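**Sorting small parts on a shared table: what do you put under them?**

**gultiveck_bench** wrote:

Hello all, long-time reader here. We have one big white table that everything happens on, and the little parts are driving me up the wall (green plastic bits, tiny screws, connectors, you name it). On a bare white top they slide every time somebody leans on it, and then I'm on the gray floor with a flashlight. Lately I've been setting each piece on a scrap of brown cardboard, ragged edges and all, and I have to say I love it!
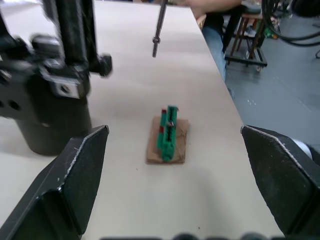 The cardboard costs nothing, I can write on it, and I can turn the whole thing around without touching the part. My only worry is the fuzz it sheds. Does anybody use something nicer?

**Radalix1061** wrote:

Oh, I fought this battle for years! I'm going to disagree with you on cardboard, I'm afraid. The dust gets into everything with a slot or a hinge. I bought the Mabaso tray set in January, the one with 3 sizes, and I only wish the middle one were deeper.

**lullance** wrote:

Trays are lovely until you have to get a driver in at an angle, and then the rim is right where your hand wants to be. I'm with the cardboard crowd, but I like a big pale board under the whole job, two of them if the table is long. Work goes on the front one and all the odds and ends get pushed to the back, bowl, bag of tubes, zip case and so on. 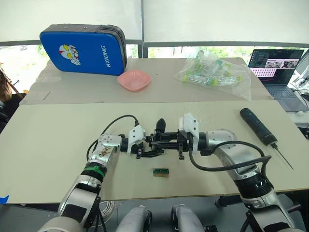 *Front board for the work, back board for everything else.*

**Radalix1061** wrote:

Fair point about the rim, I do end up tipping the part out half the time. I'd still get those tubes out of the bag, though. A bag on a bench only ever gets bigger!

**gultiveck_bench** wrote:

Thank you both, this is so helpful. I'll try the two boards first and keep my scraps on top of the front one. Lullance, do you tape yours down at the corners or just let them sit?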